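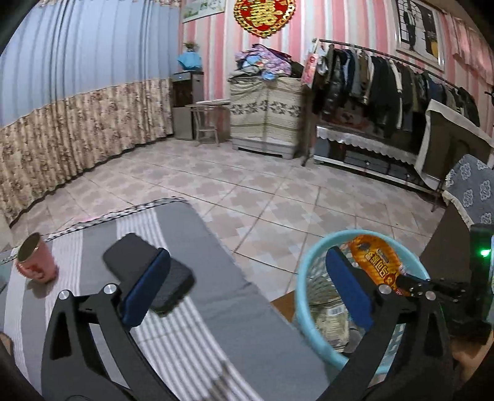
Progress report to Datance, household tidying work package
Reporting period: through May

1. Status

The Sugden room is set up and in regular use. The task list covers clearing a cloth-covered table and sorting its contents between the table, a floor basket and the cupboard. Work on the Skesberg kitchen has not started and is the only item behind plan.

2. Completed tidying runs

2522 runs were logged in the period. Of these, 1898 were accepted at review. The remainder were rejected, mostly for one of two faults: the item was put back in a different place from the one on the run sheet, or the run ended before the table was clear. Rejected runs are kept in a separate folder and are not charged to the grant.

3. Objects and furniture

The table set is a mug and small everyday items on a gray cloth with white stripes. The cloth is kept on for all runs. It creases when items are dragged, and the run sheet now asks for it to be pulled straight at the start of each block.

The basket is light blue plastic with perforated sides and stands next to the table. It takes snack packages and other packed goods. Tall packages tend to lean on the rim, and reviewers disagreed on whether this counts as "in the basket." The rule since May is that a package counts if its lower end is inside the rim.

Mugs stay on the table and are never placed in the basket — this was unclear in the first version of the sheet.

4. Changes to the plan

The Iltamia storage boxes were dropped from the object list. Their lids did not close reliably and the supplier could not replace them within the period. The 400 runs assigned to them have been moved to basket sorting. There is no effect on the total.

5. Next period

Start the Skesberg kitchen with 7 task types, beginning with dish rack and drawer sorting. Replace snack packages that have become too crushed to stand. Submit the revised run sheet to Datance for approval before the first kitchen block.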